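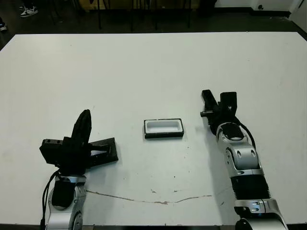
Plondport Forums > Listening > Portable and Mobile
Thread: Separate music player or just use the phone?

tapehiss_ell
Posted May 16, 2020
My phone is full again and most of it is music. I have 700 albums ripped from CD and I don't want to stream them. I'm thinking of getting a small player with a card slot and keeping the phone for calls and maps. I would use it on walks and on the bus into Ellstead when I go back to the office. Budget is low. Is anyone still doing this?

moss_and_vinyl
Yes, every day. I have had a Kuvex for 3 years. It plays FLAC, the battery gets me through a week of commuting, and it has real buttons so I can skip a track in my pocket. The menus are slow. If you load a big card it rebuilds the library each time you add files, and on mine that takes long enough to go make lunch.

grayline7
I tried it and went back to the phone. You end up with two things to charge and two things to lose. A bigger card in the phone did the job for me. Sound was the same through my headphones, and I did sit down and compare.

moss_and_vinyl
Sound isn't why I do it. I do it so that a text message doesn't come in over the second side of a record.

grayline7
Airplane mode does that for free.

moss_and_vinyl
Until you need to be reached. My kids' school has to be able to call me.

tapehiss_ell
My phone has no card slot, I should have said that. So it's a new phone or a player.

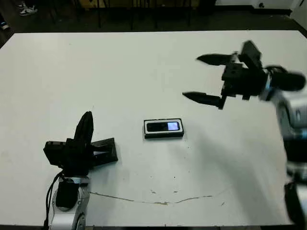

Small black and white device, screen lit at one end.

dubplate_dan
Then a player is the cheap way out. Look at used ones first. Things to ask the seller:
- does the headphone jack cut out when you turn the plug
- how long does it run on a full charge
- does it read a card larger than the one it came with
Small screens are fine if your folders are in order. Mine only shows a few lines of text and I never look at it much. I sort by artist, then year, and play from folders. I don't use the library at all.

tapehiss_ell
My folders are not in order. Some of the rips from last March have no tags.

dubplate_dan
Fix that before you buy anything. It's a dull job but you only do it once. Gachanja is what I use on the PC - it fills in tags from the album title and you can check them before it saves. Watch out for live albums and box sets, it gets the disc numbers wrong.

paperback_rider
I disagree about used. The battery in a used player is old, and in a lot of them it's glued in. I bought two that way and both died inside a year. For a little more I could have had a new one.

dubplate_dan
Depends on the model. Mine has a back that comes off with screws and a new battery took me ten minutes.

paperback_rider
Which model?

dubplate_dan
An older Kuvex, I'll look at the label tonight. The newer ones are glued.

grayline7
Also check the file limit. Some of the cheap players stop at 1000 tracks in a folder and don't tell you. 700 albums will go way past that if you put them all in one place.

tapehiss_ell
Good to know, they are all in one place right now. I'll start on the tags and hold off on buying. If anyone has a Kuvex with the screw back for sale, send me a message.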